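**Himska-Rundbrief, 23. August 2018**

Kurz und schnell, weil das Ding heute noch raus muss. Thema diesmal fast nur: Aufräumen im großen Raum. Wer den Rundbrief sonst nur überfliegt, bitte wenigstens den Teil mit dem Schubladenschrank lesen. Und den mit den Bechern.

## Stand der Dinge

Angefangen haben wir im April, erinnert ihr euch vielleicht. Damals Regale an der Rückwand, jetzt der Rest. Der Boden ist dran, die Sitzmöbel, das Kleinzeug. Vor allem das Kleinzeug. Unglaublich, was sich in einem Raum ansammelt, den sich so viele Leute teilen: Adapter, halbe Rollen Klebeband, Kulis ohne Mine, Schrauben in Marmeladengläsern, ein Beutel mit Gardinenröllchen (wer hat denn Gardinen?).

Mahsa Dehghan hat den Plan gemacht, hängt an der Tür innen. Bitte draufschauen, bevor ihr was verschiebt. Beim letzten Mal ist die halbe Ecke doppelt umgeräumt worden, einmal hin, einmal zurück, und am Ende war die Leiter weg. Die Leiter ist übrigens wieder da. Stand im Flur hinter der Garderobe.

**Graue Schränke mit den kleinen Schubladen.** Bleiben. Werden aber neu beschriftet, und zwar alle in derselben Schrift und nicht mit Edding direkt aufs Metall. Etiketten liegen beim Drucker, 1.000 Stück auf der Rolle, das reicht also auch für Verschreiber. Oben kommt rein, was man selten braucht, unten das Schwere. Mitte = Alltag. Wer eine Schublade »Diverses« nennt, macht sie bitte selber wieder leer.

**Bürostühle.** Wir behalten die mit heilen Rollen. Die anderen gehen nach Rultville zur Sammelstelle, Baxter nimmt sie im Transporter mit, Platz ist genug. Wenn ihr einen Stuhl habt, der immer nach links zieht: Zettel dran, in den Flur stellen, fertig. Ersatz ist bestellt, Modell Tellby, 95 Euro das Stück, Rollen für glatten Boden sind dabei. Auf dem glatten Grau rutschen die alten harten Rollen ja gern weg, und Streifen machen sie auch.

**Holzpodest.** Das mit den Latten, zwei Stufen. Die Frage kam mehrfach: ja, darf bleiben, nein, ist keine Ablage. Jacken gehören an die Haken. Becher gehören da schon gar nicht drauf. Zwischen den Latten sammelt sich der Staub, also einmal im Monat absaugen, mit der schmalen Düse. Die liegt im Putzschrank in dem blauen Eimer, nicht im Karton vom Staubsauger, da sucht man ewig.

**Kabel.** Quer über den Boden ist und bleibt doof. Kann im Moment nicht ganz vermieden werden, die Steckdosen sitzen halt wo sie sitzen. Aber: am Abend aufrollen. Klettband ist da. Wer einen Vorschlag für eine Kabelbrücke hat, die nicht aussieht wie auf dem Volksfest, bitte mailen.

**Becher.** Jeder spült seinen. Die weißen kommen zurück ins Regal über der Spüle, Öffnung nach unten. Einzelne Becher tauchen inzwischen überall auf, auch im Putzschrank, und in einem war Kleister. Bitte nicht mehr.

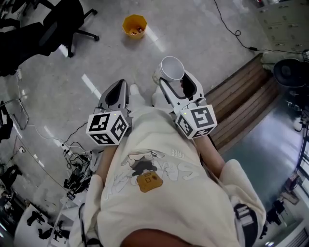 Wohin mit Kleinteilen, bei denen man nicht weiß, wem sie gehören?

Für zwei Wochen in die Fundkiste neben der Tür, danach sortiert der Aufräumdienst sie in die Schubladen ein oder wirft sie weg.

## Gelber Behälter

Noch ein Wort dazu, weil es Verwirrung gab. Der gelbe, achteckige ist zum Sammeln während der Arbeit da. Also: beim Sortieren steht er auf dem Boden, alles Kleine rein, am Schluss ausleeren und wegräumen. Kein Papierkorb! Kein Zwischenlager übers Wochenende! Wenn am nächsten Morgen noch was drinliegt, räumt der weg, der als erster kommt, und der ist dann zu Recht sauer.

Papierkörbe stehen beim Fenster und in der Teeküche. Batterien ins Glas auf der Fensterbank, wird einmal im Quartal abgeholt.

## Stoff und Taschen

Tücher und Decken bitte gefaltet ins untere Fach. Keine Bündel. Ich weiß, man ist müde, man will heim, aber ein Bündel zieht das nächste an und nach einer Woche liegt da ein Berg. Taschen im Raum sind ok solange ihr da seid. Über Nacht nicht. Was stehen bleibt, kommt auch in die Fundkiste, und wenns nicht reinpasst daneben.

## Geld

Kurz: Für die ganze Aktion haben wir 2.000 Euro. Stühle, Etiketten, Haken, die Fuhre nach Rultville. Falls was übrig bleibt, geht es in eine vernünftige Lampe für die dunkle Ecke hinten, da liest man die Etiketten sonst eh nicht. Mahsa sammelt die Belege, bitte keine Fotos von zerknüllten Kassenzetteln schicken, sondern die echten in den Umschlag. Umschlag hängt neben dem Plan.

## Nächster Termin

Donnerstag in zwei Wochen, 19 Uhr, großer Raum. Mitbringen: Handschuhe, wer hat, und Schuhe die dreckig werden dürfen. Für Essen ist gesorgt, Suppe, auch ohne Fleisch. Wir fangen mit den Schubladen an und machen den Boden zum Schluss, sonst wischt man zweimal. Wer erst später kann, kommt später. Dann halt gleich Boden.

Noch offen:

- Wer saugt das Podest im September?
- Haken an der Flurseite, Dübel fehlen (die grauen, sechser)
- Der Schlüssel vom Putzschrank klemmt, mit Gefühl drehen, Öl kommt
- Kiste mit alten Prospekten: kann die weg? Einspruch bitte bis zum Termin

Rückmeldungen wie immer einfach auf diese Mail antworten, geht an alle die mitlesen, also Privates lieber extra. Der nächste Rundbrief kommt, wenn die Stühle da sind. Danke an alle, die schon mitgeschlept haben, und bitte die Leiter im Raum lassen.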